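The Odd Lot

May | Fiction | By the Editors
38 shares | 2 comments

The Office of the Registrar at the Fludivberg Exchange received the instruction at 9:15 in the morning, by post, in an envelope that had been opened and resealed. It directed the Registrar to sell the holder's entire position in Lelo Foundries, at the market, and to remit the proceeds to an address in Godoy. The position consisted of 79 ordinary shares. The signature matched the specimen card. The form was the correct form, although it belonged to a series withdrawn in the year of the second merger.

The senior clerk entered it in the day book and passed it to the dealing room. The dealing room returned it before noon with a note stating that Lelo Foundries had last traded eleven years earlier, that no bid had been posted in the interval, and that the matter was therefore closed. 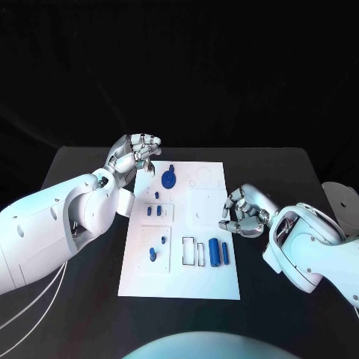 Photo: Fludivberg Exchange Quarterly

The senior clerk did not consider the matter closed. Under the rules of the Exchange, a company was listed until it was removed, and a search of the removals ledger showed that Lelo Foundries had never been removed. It had stopped filing accounts. Its telephone had been disconnected. Its auditors, Cirby & Company, had resigned by letter, and the letter had been acknowledged. No one had moved that the listing be struck, and so each evening the printed sheet had continued to carry the name, followed by a dash where the price should have been.

An inquiry was sent to the address in Godoy. The Registrar wished to know whether the holder understood that the shares might have no value. The reply came within the week and ran to a single line. The holder understood this, and wished them sold.

It was then the duty of the office to find a buyer, and the senior clerk undertook this with the care that was given to any order. Letters were sent to every member firm. Most did not reply. One asked whether the inquiry was a test of its compliance department. Another enclosed a brochure on retirement income. The firm of Cirby, when reached, regretted that it could express no opinion on its former client, and asked that its regret be kept confidential.

In the third week the senior clerk took the train to Godoy to inspect the works. The journey was charged to the account for general purposes. The foundry stood at the end of a paved road behind a gate with no lock on it. In the yard there were four furnaces under a tin roof, swept clean. The molds were stacked by size. A list of customers had been pinned inside the office door, with the amounts they owed written beside them in a neat hand, and beneath the total someone had added, in pencil, the amount the company owed its shareholders: 788, without a unit. 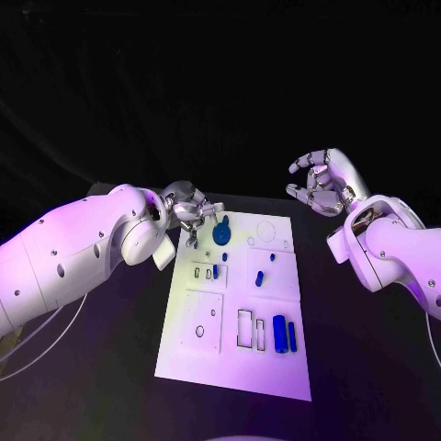

The annual report on the office desk was the last the company had prepared, and it had never been mailed. The chairman's statement spoke of a difficult year in castings and of firm demand for pipe. It thanked the employees. The balance sheet balanced. After it came a page headed "Outlook," on which nothing had been printed, and which showed against the dark wood of the desk as plainly as the white board in the photograph shows against its dark tabletop. The senior clerk turned to the back cover, found nothing there either, and placed the report in the case with the other papers.

On the return journey the senior clerk read the rules of the Exchange from the beginning. There was no provision that prevented an employee of the Registrar from purchasing a listed security, if the purchase was declared and the price was fair. What was fair in the absence of a market was to be determined by the Registrar's office, which for the time being consisted of the senior clerk.

The order was executed at 3:40 the following afternoon, at the last recorded price. The dealing room raised an eyebrow and stamped the slip. The proceeds were sent to Godoy less the standard commission, and a receipt was returned in the same neat hand that had kept the list inside the office door.

That evening the printed sheet was delayed by several minutes while the compositor searched for the proper type. Beside the name of Lelo Foundries there stood a figure. By the opening bell two letters had arrived, each from a holder who had supposed the company gone, and each inquiring politely whether this would be a good time to sell.

The senior clerk entered them in the day book.

788 views | Share this story | 2 comments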